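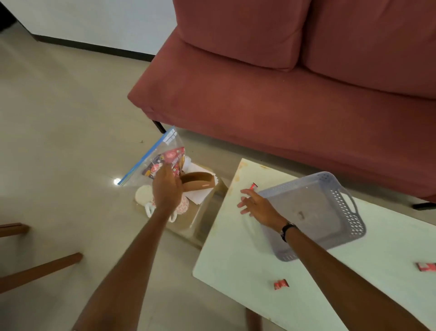 Packing and lounge safety check — Brista house, ground floor
Print this page | E-mail this page

Checked by: Ayman Tawfik
Copy to: Ebbe Viklund
Date: February 27, 2022
Status: pass with comments, two fails, see below

FLOOR AND WALKWAYS

Route from lounge to front door clear — YES
Rug lifted or taped — YES. Rolled up behind the door, tape it shut please, it keeps coming undone.
Boxes kept off the main walkway — YES, mostly. Open one by the end of the table is fine while somebody's filling it. Move it once it's closed.
Trailing leads — FAIL. Lamp lead still runs across to the far socket. Unplug the lamp, coil it, done.
Doormat flat — YES

TABLE

Stable, no wobble — YES
Top wiped before wrapping starts — NO. Crumbs. Did it myself.
Knives / scissors put away when not in use — YES, in the drawer. Tape gun was left out with the blade up, have moved it.
Load on table top within reason — YES

BOXES

Bottoms taped on both seams — YES on the ones I turned over. Didn't empty the full ones to look.
Nothing over 15 — scrap that, Hellström say go by feel if there's no scales. One person, knees bent, no grunting. If you grunt take something out.
Heavy at the bottom, light on top — PARTLY. Books box fine. Mixed box by the table is not right yet, mugs down the near side and bits on top of paper. Mugs want wrapping one at a time and standing upright, handles not touching.
Food kept apart from household stuff — COMMENT. Sweets in a zip-top bag are OK to go in with the mugs as long as the zip's pushed fully shut. No loose food, no opened packets. We had mice in September and I'm not doing that again.
Gaps filled — NO. Use the newspaper, there's a heap of it in the hall.
Labels on the side, not just the lid — NO on most. Room name and a FRAGILE if its crockery.
Stack height — up to 2 and no more, the Vesell boxes go soft in the damp.

SOFA

Feet checked for loose screws — YES, all tight
Cushions zipped — YES
Red sofa to stay in the room till last — AGREED. Ebbe wants it to sit on. Fine, but nothing to be stacked on it, cushions included.
Fire label still attached — YES, underneath, readable. Don't cut it off, the charity shop won't take it without.

PEOPLE

Closed shoes for carrying — REMINDER GIVEN
Watches and bracelets — COMMENT. Snag on box flaps and the tape. Take them off for lifting, OK to keep on for sorting and wrapping.
Hands washed before packing food — YES
First aid kit to hand — FAIL. Kit found, no plasters in it. Get a box of 100, not the ten pack again.

PAPERWORK

Inventory up to date — NO. Last line entered is 1,326 and thats a teapot. Everything since then still needs adding, mixed box included. Loose paper found while packing goes in the Prunaseo folder, please dont use it for padding.
Keys signed for — YES

TO DO BEFORE NEXT CHECK

Lamp lead — Ebbe, today
Plasters — me
Wrap mugs, fill gaps, close and label mixed box — whoever's at the table
Inventory — Ebbe to start, I'll finish of the kitchen pages

Kitchen cupboards not looked at, ran out of time. Will do those on a seperate sheet. Meter readings same.

A.T.

Filed under: House moves, Checklists, Ground floor
Contact us | © Brista House | Back to top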